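Does sorting by tray save time in small electronics assembly?
Project report, Skiltance workshop module
2022-05-04

Our module handout says that a bench laid out with one tray per part type will always beat a mixed bench. It gives no source. I wanted to see whether the claim survived a plain test, and I came away less convinced than I had hoped to be.

Method

The kit was the Nundia practice set: round circuit boards, and short wire harnesses with a connector at the ends. I did 40 assemblies, 20 with the parts sorted and 20 with everything tipped into one bin. Each run was timed from the first part picked up to the finished piece put down. I did all the timing myself, with a phone, which is a weakness.

Results

Sorted runs were quicker by 3 seconds each on average. That sounds good until you add the sorting, which the handout leaves out completely. Once I included it, the gain had gone by the end of the batch. A longer batch might bring it back, but I didn't run one and won't guess.

I also dropped 2 boards, both during sorted runs. I would not read anything into that.

Discussion

The Clirkent guide we were given treats the tray as the thing that matters. I think the harnesses matter more. They are thin and curly, they hook round each other, and a tray full of them is slow to pick from however neat the bench looks. Picking got easier once there were only a couple left in the bin.

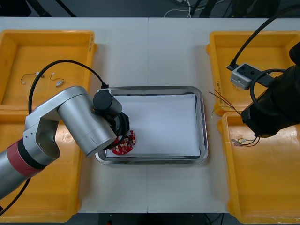 The paper lining was the one change I would keep without arguing. Small parts are easier to find against white paper than on shiny steel, and it costs almost nothing. I have no timings for it, so this is only an opinion.

Limits

One person, one kit, one bench. I was also getting faster all the way through, and the sorted runs came second, so some of their lead is probably just practice. Anyone repeating this in August with the Kruger kit should mix the order of the runs and count the sorting time from the start.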